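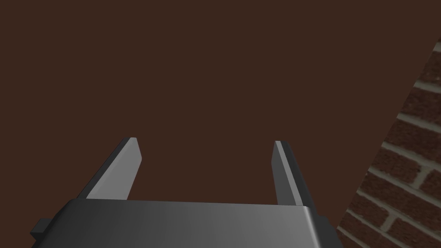
About Tradilix

Tradilix packs and ships spare parts for heating systems from one building in Malwood. We opened in 2000 and now have 30 people on the floor and in the office. The stock list runs to 879 parts, most of them small enough to hold in one hand.

How the work is done

For years every order was picked, checked and boxed by hand. We now use robot arms with two-finger grippers for part of the picking. Each new pick is worked out in simulation first, including how far the fingers open and the angle they come in at. A pick goes to the floor after the shift lead has signed it off.

The arms handle 419 of our parts. The rest are still picked by people. Soft gaskets, coiled tubing and anything in a torn bag go to the hand benches.

What changed for our staff

Packers used to walk the aisles for most of a shift. Today they stay closer to the benches, and there is less lifting from the low shelves. There is more screen work than before, and some of our longer-serving staff did not care for it at first. We moved to shorter turns at the screens after they asked for them.

Two new jobs came out of the change: cell operator and pick planner. Both were filled from the packing team. Training is paid and takes place during working hours. Anyone who prefers to stay at the hand benches can do so.

Who we work with

Molari maintains the arms. Manninen supplies our shelving and bins.

Visits

Trade customers can see the floor by appointment. Please wear closed shoes and sign in at the front desk.

Page updated 30/07/2026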